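Mardi, 9 h, banc Gerlow

Repris le module de perception (Gestell) là où je l'avais laissé. La branche de Hemmin est fusionnée, les tests passent sauf celui du rejeu, qui plante à la trame 727. Pas un problème de données : le tampon d'horodatage déborde quand les caméras de poignet prennent du retard.
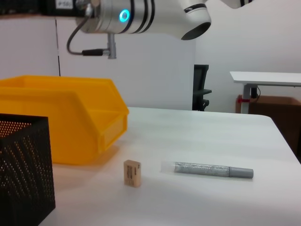
Le seuil de confiance du segmenteur passe de 800 à 727 sur l'échelle interne, à revoir. À 800 on perdait trop de petits objets clairs. Le cube de bois clair sur la table blanche est un bon cas de réglage, le marqueur argenté à côté aussi, avec ses paillettes et les reflets du plateau. Ajouter les deux au jeu de validation.

Côté planification, les deux bras partagent maintenant la même carte d'occupation. Verrou par zone, libéré après 40 ms sans commande. Avant, le bras qui attendait gardait sa zone et l'autre replanifiait en boucle.
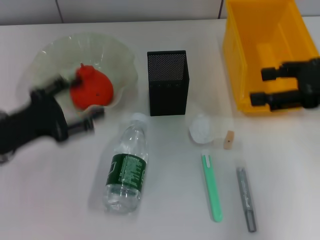

Reste que la carte n'est rafraîchie que par la caméra de tête. Gudar voudrait y injecter aussi les vues de poignet, mais la calibration main-œil date de mai et je ne m'y fie pas. À refaire avant toute fusion.

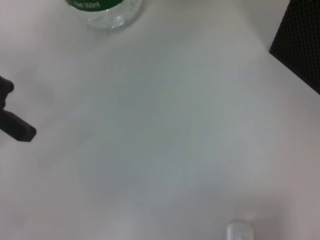
Essayé quand même hors ligne, sur un seul poignet : décalage net en bord de champ, correct au centre. Je masque les bords en attendant.

À faire :
tampon d'horodatage, passer à 9 trames
recalibrer les deux poignets
relancer le rejeu complet cette nuit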